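Reviews > Teleoperation > Hand controllers

Search reviews Go

Protura hand controller, tested on appliance tasks
4 Jun 2026

The Protura is a single-hand controller for remote operation of a robot arm. It has a pistol grip, an analog trigger for the gripper, and a clutch button that freezes the arm while you reposition your hand. We bought ours in April to replace a pair of Hinda joysticks and have since recorded 50 demonstrations with it, all on laundry tasks.

Setup took nearly 60 minutes, most of it spent on the base calibration. The printed manual skips a step: the grip must be held still for 3 seconds before the axes are zeroed. Without that, the wrist drifts in roll and every recording has to be discarded.

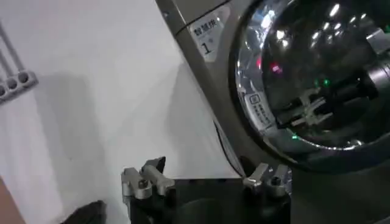 Trigger resolution is the best part of the product. Closing speed follows finger pressure closely, and small corrections near contact are easy to make. Wrist orientation is harder. When the arm works low against a front loader with the wrist rolled over, the view tilts with it, and the operator has to steer across a diagonal machine. In one approach the right finger sits almost on the chrome rim of the door with the gripper open, and the dark glass gives back a second gripper among the ceiling lights. New operators tend to follow the reflection. The Protura has a horizon lock that decouples hand roll from wrist roll, and it should be on by default.

Force feedback is limited to a buzz in the handle. It reports contact but gives no direction, so a finger pressing on a rim feels the same as one pressing on a panel. The Figueroa controller does this better but weighs twice as much.

The recording software, Dretamness, exports clean trajectories. It crashed 2 times, both while trimming a long session. Unsaved trims were lost and the raw data was intact.

Recommended for grasping and door work. For insertion tasks, wait for better haptics.

Contact the editors | Copyright 2026 | Back to top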